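Notebook entry, February
Trellby bay, two-arm cell
Entered by: Debora Melis
Subject: trial of the draft cell rules, revision 2

The purpose of the session was to apply the draft rules for shared table cells as they are written and to record where the wording fails. The rules were prepared at Flomton and are to be adopted at Dunstan once both sites have commented. Work began at 14:00 under job number 2914. Speed was held at the handling limit for the whole session. Colleagues who have not yet read revision 2 should do so before using the cell.

Rule 4, cables. The present text says that cables on the arm "shall be kept tidy". This cannot be checked by a second person and should be replaced. I propose that every loop be tested by hand through the full travel of its joint, and that the result be signed for on the start sheet. Cables leading away from the cell should be treated separately, under housekeeping.
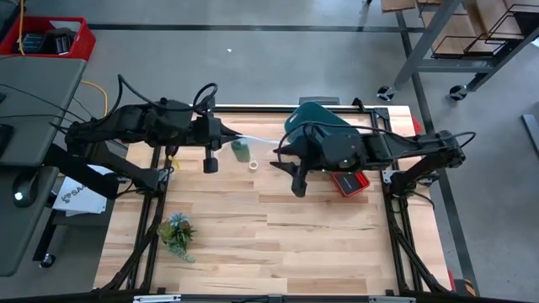
Rule 5 concerns the handling of flexible items between two arms. The draft was plainly written with rigid parts in mind, and speaks of "the part" as though it had one position. With a thin white strand running between the grippers, as we have it at this table, each arm sets a limit on the other, and a stop on one side only is not a safe state. The rule should require that both arms stop together, and that neither gripper be opened until the operator has confirmed which end is to be released first. I would also add a line on loose items. The roll of what looks like tape and the green item are close to the strand, and the draft does not say whether such things count as part of the task or as clutter. My view is that anything within reach of either gripper should be named on the task sheet or taken off the table.

Stasturer sent comments on the same rule last month. They ask for a clear margin of 100 mm between any tray and the nearest rail. I have no objection to the figure, but it should be marked on the table – a margin that has to be measured each time will be ignored.

Rule 7, containers. Fixed positions are to be used wherever the task allows, and each container is to be checked before the first pick. 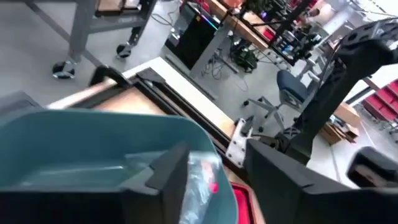 The draft allows the check to be made from the overhead view alone, and I do not think this is sufficient. Clear packaging is the difficult case. The crinkled bag against the wall of the teal bin shows mainly as white highlights, and the greenish film beside it could easily be passed over. The wrist view should be made part of the check, with the words "contents identified" in place of "contents present". Where an item cannot be identified, the pick is not to be attempted and the entry is to be left open for the next person.

Rule 9, floor area. The draft requires the walkway to be kept clear but does not state where the walkway ends. The boundary must be agreed with the Dunstan staff before the rule can be applied – their layout differs from ours.

Actions
Rule 4: new wording to Flomton. D. Melis.
Rule 5: add joint stop and order of release. D. Melis.
Rule 5: reply to Stasturer on the 100 mm margin. Open.
Rule 7: add wrist view to the start sheet. To be tried at the next session.
Rule 9: boundary to be agreed. Open.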